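Notice to Residents of the Ledurero Building

The management of the Ledurero Building, Naltley, wishes to record the matter of the communal oven, so that those who joined the house after February may understand the present arrangement.

The oven was installed by the Illura company when the building opened. It had two doors, one above the other, and a thermostat that was understood to be advisory. For almost 70 years residents baked in it by turns. The upper chamber was reserved for bread. The lower chamber was reserved for casseroles, custards and anything containing cheese.

In February the oven began to return more than it had been given. A resident of the third floor put in one loaf and removed two. The second was a rye, well risen, with a cross cut in the top. She reported it to the office, as the house rules require, and the loaf was entered in the book under Unclaimed Articles. It was not claimed. The office ate it with butter.

Further reports followed. A pan of rice pudding came out with nutmeg on it, although no nutmeg had been used. A dish of scalloped potatoes was found to be five portions larger. An engineer from Illura examined the oven for an entire afternoon and wrote, in the space provided for remarks, that it was in good order and seemed to be fond of us.

It was then that the oldest tenant, at the Milošević apartment, came down to the office with a card of recipes. It had belonged to the first cook of the house, who had left without notice and was never replaced. The rye was on it. The pudding was on it, with nutmeg. At the bottom, in pencil, was a plum cake — no quantities given, only the words "until it is done."

Management placed an empty tin in the upper chamber on the evening of 16th March and closed the door. The tin was left overnight. In the morning the hall smelled of plums as far as the mailboxes.

Residents are accordingly advised that the communal oven remains in service. Small items may be prepared in individual kitchens. Whatever is found in the upper chamber is to be shared, and the tin is to be washed and put back.

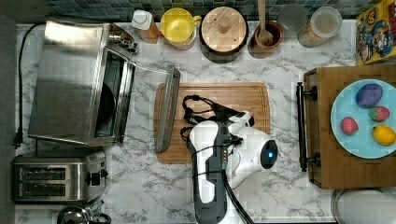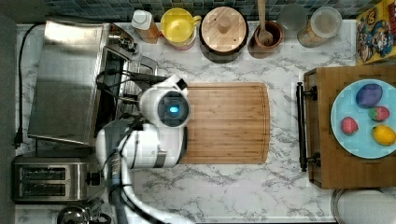

Cutting board and countertop appliance, two views.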